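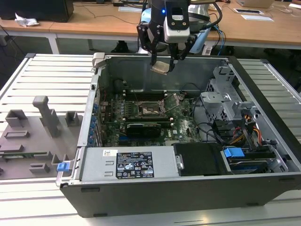
Drunmont Folding Step Stool, reviewed by Shirin Hashemi

I bought this stool in April to replace a Karimi one that had started to rock on tile. It has 2 steps, folds flat, and has a handle cut into the top step. My kitchen cabinets go up to the ceiling and I am short, so a stool gets used every day in this house.

Setup takes no tools. You pull the front legs out until the brace clicks, and push the red tab to fold it again. The tab was stiff for the first week and I had to use my thumb and some force. It has loosened since then. My brother-in-law Hooman Zarei is a good deal heavier than I am and changed the hall light bulb from the top step. He said it felt solid.

The top step is deep enough for my whole foot. The lower one isn't, and my heel hangs off the back when I wear shoes. The tread is a ribbed rubber that holds well in socks but collects flour and crumbs in the grooves. An old toothbrush gets them out.

Folded, it fits between the refrigerator and the wall. It won't stand up by itself when folded, so it has to lean on something, and the feet slide a little on a waxed floor. I put a strip of shelf liner down and that fixed it.
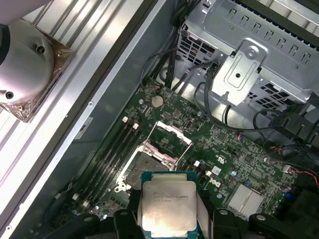
Filed under: Home & Workshop

Compared with the Warkex

My neighbor has the Warkex stool and let me borrow it for a weekend. It is lighter and the catch is easier to work. The steps are narrower, though, and the top one flexes when you shift your weight to reach sideways. The Warkex does stand up when folded. If you have to carry a stool up and down stairs a lot, I would look at that one first.

The Drunmont comes in white or gray. I have the gray, and it has one scuff near the hinge from bumping the door frame.

Rating: 4 out of 5. I took off a point for the shallow lower step.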